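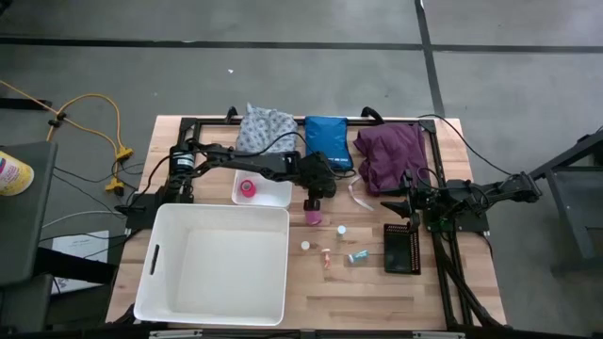 Comment ranger une trousse de secours sans que tout se retrouve en vrac au bout de trois semaines ?
En séparant par usage et en donnant un contenant à chaque usage : les bandes ensemble, les flacons debout dans un bac, le petit matériel dans une pochette qui ferme.

Sujet : Pochettes ou bacs, je craque
Forum Nyanda > Rangement > Pharmacie et premiers secours

sparadrap_triste
Bonjour à tous. La réponse en tête de rubrique est très jolie, merci, je la connais par cœur. Dans la vraie vie, j'ai hérité de la pharmacie du club de marche de Claltbridge et c'est une fouille archéologique. J'ai sorti 11 tubes de crème, tous entamés, dont un que je soupçonne d'avoir connu le franc. Je pars sur quoi : des pochettes souples en tissu ou des bacs en plastique ?

Kheri Masanja
Bacs. Une pochette souple, c'est un endroit où les ciseaux vont mourir. Le bac, on voit le fond, on voit ce qui manque, on le passe sous l'eau. Un grand pour le tout-venant, un petit pour ce qu'on attrape dix fois par mois.

mamie_velcro
Pas d'accord, Kheri. Le bac, c'est parfait tant qu'il ne quitte pas l'étagère. Essaie de monter un col avec un bac sous le bras, tu me raconteras. Pour un club de marche, il faut de la pochette à fermeture éclair, point.

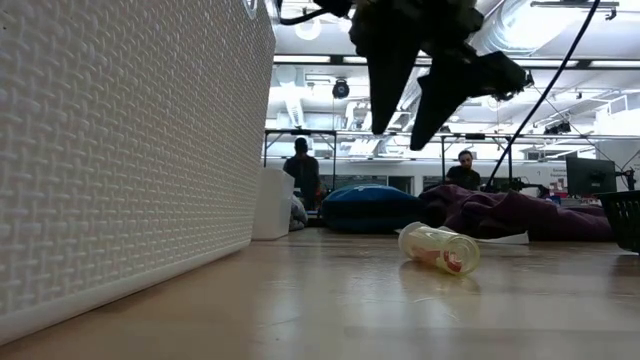
Et puis les flacons couchés dans le sac, avec le bouchon qui se dévisse à la première descente, on a tous donné. J'ai eu un coupe-vent parfumé à l'antiseptique pendant toute une saison. Donc le flacon va dans un sachet, le sachet dans la pochette, et la pochette tout en haut.

Kheri Masanja
Un sac dans un sac dans un sac. Les poupées russes, version pansement.

Shabani Mugo
Vous avez raison tous les deux, ce qui va vous contrarier. Chez moi la réserve vit en bac et ce qui part en sortie vit en pochette. Au retour je vide la pochette sur la table, je complète depuis le bac et je referme. Les bandes autoadhésives, je les prends de couleurs différentes et chacun finit par savoir laquelle est la sienne.
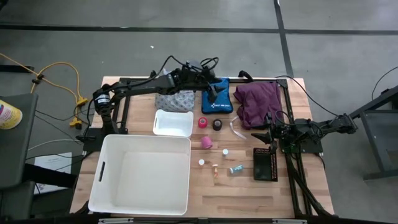 Bandes, pochette bleue et bacs blancs.

sparadrap_triste
Ah, les couleurs, ça me parle. Par contre le rose, mes marcheurs vont faire une tête.

Shabani Mugo
Une cheville foulée n'a plus d'opinion sur le rose.

pile_poil
Je passe en coup de vent : j'ai commandé chez Sendusetti un lot de 100 étiquettes adhésives pour faire les choses bien. J'en ai collé 3. Les autres sont rangées dans une boîte sans étiquette.

mamie_velcro
Enfin quelqu'un de sincère sur ce forum.

Kheri Masanja
Je maintiens mes bacs. Et pour les tubes entamés, direction la pharmacie, tous, même celui qui te fait de la peine.

sparadrap_triste
Bon, je tente la méthode Shabani. Pochettes pour les sorties, bac pour l'armoire. Reste à convaincre le président, qui garde sa propre trousse dans une boîte à biscuits depuis toujours et la défend comme un château fort.

mamie_velcro
Ronde ou rectangulaire, la boîte ?

sparadrap_triste
Ronde.

mamie_velcro
Mes condoléances.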